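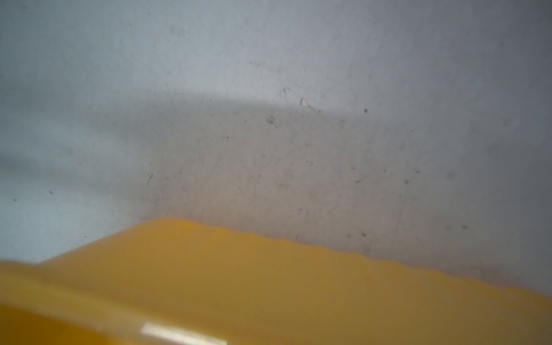
Pleltia bin sorting: wrist camera set, with faults left in

This is the readme for the second release of the Pleltia recordings, the ones with two arms sharing a yellow bin of small black parts. If you came for the tidy set, that's the February release and you'll find it in the folder next door. This one has the jams in it, and a fair bit of what follows is me explaining how we got them, what we did to stop them and what we still don't understand.

The short version: one arm kept pushing a fingertip where it had no business going. We first noticed it at Resenach, when a finger came down outside the bin, carried on down beside the wall of it and stopped dead. The force limit should have tripped. It did trip, in the end, but about 4 seconds later than it ought to have, and by then the controller was cheerfully reporting a successful grasp. Closed fingers plus resistance equals "got one", as far as it was concerned. I've had words with that bit of code. 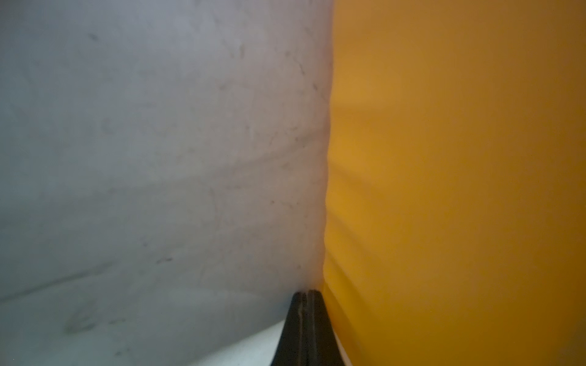 Peter Kuruc

What's in the set

There are 3,076 recordings. Of those, 2,204 are marked clean, meaning I watched them through and saw nothing I'd call a fault. The rest carry one of these labels in the notes column:

wedge -- a fingertip stuck between the bin and whatever is next to it
false_grasp -- the log says it's holding a part and it isn't
late_stop -- the force limit tripped, but too late
arm_wait -- one arm paused for the other and never started up again
unsure -- I looked at it twice and still couldn't say

A recording only gets one label, so if it wedged and then stopped late I've put it down as a wedge. Sorry if that's awkward for you. Havlíček (our name for the labelling tool, don't ask) only had room for one when we began, and I didn't fancy going through the lot again.

What went wrong

Two things, as far as I can tell, and they made each other worse. The bin position was measured once at the start of a session and then trusted for the whole of it. Bins move! You nudge one a few millimetres reaching for a part and every approach after that is a few millimetres out. On its own that would only cost you some missed grasps.

The second thing was the force filter. I'd smoothed the readings over 60 samples to get rid of chatter from the cables, which made the plots lovely and the stop dreadfully slow. The arm was leaning on things for ages before the average crept over the limit. My fault, that one, and it sat there for weeks with me blaming the fingers.
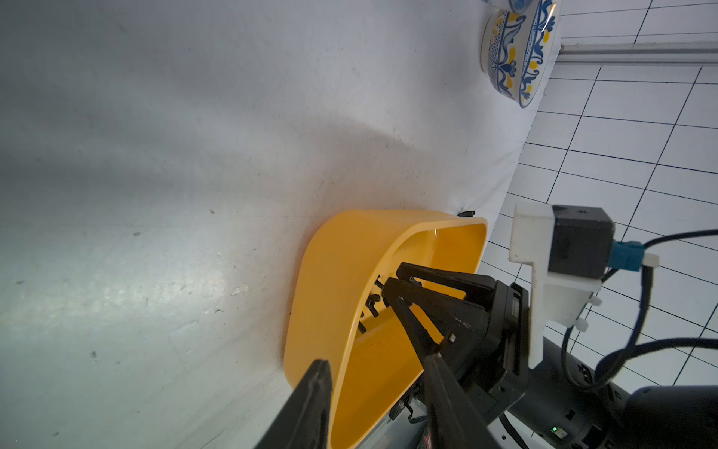
With both arms working it gets more complicated, as you'd expect. If one is reaching into the bin and the other leans on the rim, the bin can shift under the first arm halfway through its move, and neither controller knows a thing about it. They share a stop line now. They didn't for the early recordings, so be careful if you're using those to train anything that's meant to know when to back off.

What we changed

The stop now looks at the raw force as well as the smoothed one, and either can trip it. The bin is measured again before every approach. A grasp only counts if the finger gap is sensible for a part, which got rid of most of the false ones at Etbridge (most, not all -- very thin parts still fool it).

If you run our controller yourself, please don't put the old filter back, however nice the plots look. And keep your hands out while a wedge is being cleared. A jammed finger has load on it and can spring sideways when it comes free. Press the stop, cut the power to that arm, then move the bin away from the finger and leave the finger alone.

Known gaps

Force logs are missing for some of the arm_wait recordings. The wrist cameras drift out of focus very close up, so don't rely on them for judging contact. Clocks on the two arms disagree slightly in the early sessions, and I haven't corrected for it.

Labels last checked November 7, 2021. If you find a clean one that isn't clean, send me the recording number and I'll fix it in the next release.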